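Milteo opens its doors to the public one Sunday a year, and on 4 June 2023 I had nothing better on, so I took the number 14 bus to the end of the line and joined the queue for a bag with a pen in it.

The building used to make shirts. It now holds a dozen or so tenants who share a loading dock and, judging by the smell, one very tired coffee machine. You pick up a floor plan at the door, and the floor plan is wrong, so the first half hour was mostly meeting the same lost people on different stairs. We were on nodding terms by the second floor.

Kirnunent had the big room at the front and had filled it with cardboard. They design boxes. I went in with low expectations and stayed 24 minutes, mostly at the folding bench, where a patient man in an apron shows you how a flat sheet becomes a carton with no glue. Mine became a sort of hat. He said it was a good start.

Živković, across the hall, was offering tastings of plum jam on crackers the size of a stamp. The line was long and the crackers ran out before I got there. The jam did not, and I will leave it at that.

Drurora was on 3, past the fire door that says it is alarmed and isn't. Their subject is ordinary stuff and where people put it, so the rooms are divided by folding screens and each has a table of things you might find at home after a long week. The one I liked best had a fringed, cream-colored cloth, far nicer than anything I own, and on it a yellow plush toy lying on its side, a tennis ball, a snack packet and a red desk calendar. It looked a lot like my kitchen table, with better linen. 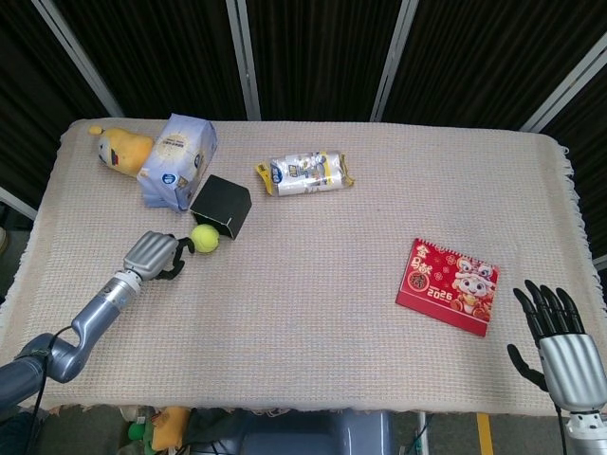 I have views on desk calendars. I get one every winter, stand it up with great ceremony, and find it in September still showing March. A woman next to me said she keeps hers for the pictures, and we had a short, pleasant disagreement about whether that counts as using it.

Tours of the upper floor went at 2 and were full by noon. I sat on the loading dock instead and ate a sandwich from home, which cost nothing and had no line.

Entry is free, parking is hopeless, and the restrooms are on the ground floor behind the stairs, whatever the plan tells you. The pen stopped working on the bus.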